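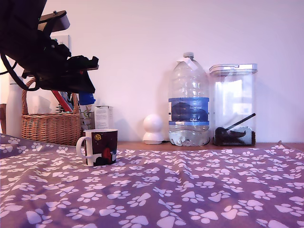

Annelies Kofler maintains that vinegar in the rinse will stop any tablecloth fading, and that she has done it for years. I have my doubts. I tried it on four cloths over August and couldn't tell them from the ones I'd washed plain.

What does seem to help is dull stuff: a cool wash, inside out, dried in the shade. Skip the pricey colour sheets too.

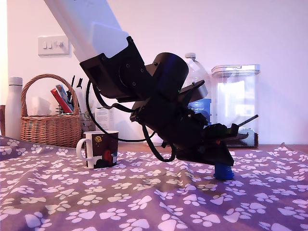 Purple cloth with a small blue object on it.

Comments (2)

Rácz: Salt doesn't work either. Tried it.

Skollness: My gran swore by vinegar. Her cloths were all beige, mind.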